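Roltness forum > Software > Perception and calibration

Gripper width jumps when the fingers are nearly closed

costwood_dev
Posted 2025-05-11
Running the Benard tracker on handheld cloth demos. Width estimate is clean while the fingers are open. Under 8 mm it flips between two values, and the trained policy copies this as a chatter on the real arm. Median filter over 3 samples helps but adds lag. Anyone solved it upstream?

pinhole_pete
Is the width from markers or from a segmentation mask? With a mask, both fingers merge into one blob when they close and the fit picks an edge at random.

costwood_dev
Mask. Same color on both fingers.

lagrange_m
Then stop filtering. Fit the finger outlines as two rigid templates with one shared opening parameter. Yurchenko has a branch that does this, last touched in August. The fisheye model has to be right or the templates drift low in the view, where the fingers are.

pinhole_pete
Disagree on templates. They cost too much per sample and you still need a prior on the opening. I would clamp width to zero under a threshold and let the controller close on force.

lagrange_m
Clamping throws away the part of the grasp that matters for thin fabric. A collar or a placket is all in that range.

costwood_dev
Typical pose for the failure, blouse on a mat, fingers yellow and close together. The garment is yellow-green, so the color threshold is also tight.
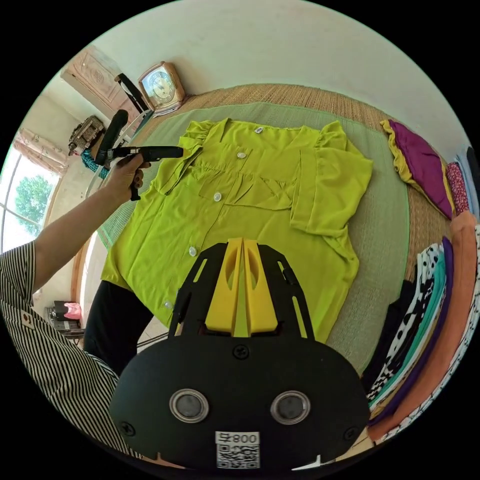 kfold replied that hue alone was never going to hold up and that the threshold should go before anyone argues about templates. Train a small mask net on 200 labeled samples, then fit.

pinhole_pete
Fine, but the merge problem stays with a better mask.

costwood_dev
Agreed, two separate faults. I will do the net first and then try the Yurchenko branch — results go in this thread.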